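Home | Older posts | Ships | Ferries | About me | Links

The last run of the Jovstead

I rode the Jovstead ferry again in May, a few weeks before she came off the Truvport crossing. I had not been aboard for nine years. The ticket office had moved to the other side of the landing, so I nearly missed the 7:40.

She was built at the Aebischer yard for overnight work and carried 300 passengers in her first years, most of them in cabins. When the overnight service ended, the owners took out the aft cabins and put in rows of seats. After that she was licensed for 701. I never saw her with anything like that many. On my trip the forward lounge was half full and the upper deck had a school group on it.

The crossing takes 108 minutes on the timetable. We left late and got in late. The engines are the original pair, and you feel them most on the port side near the stairs, where the handrail buzzes under your hand. The coffee counter has been closed since last season and there is a vending machine in front of it.

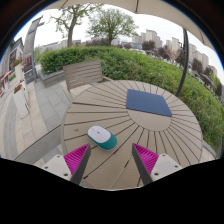
Mouse and blue pad on the outdoor table.

Ursina Zwahlen worked in the purser's office for 14 seasons and answered a long list of my questions by mail. She told me the brass plate at the top of the main stairs is a replacement. The first one went missing during a refit, and the new one has the launch year wrong. I had copied that year into my earlier post, which I have now fixed. She also says the dining room was on the starboard side before the conversion. My old deck plan shows it to port, so I need to look at that again.

The replacement boat is the Dultotard. She is faster and carries more cars, but the open deck is only a short strip behind the funnel. Mizanur Mollah took her on the second day of service and wrote that the ride was smooth and the windows were dirty.

The Jovstead is tied up at the old coal pier for now. I have heard two stories about a sale and don't trust either of them. If anyone has a timetable from her overnight years, I would like a copy. I have the summer ones but no winter ones.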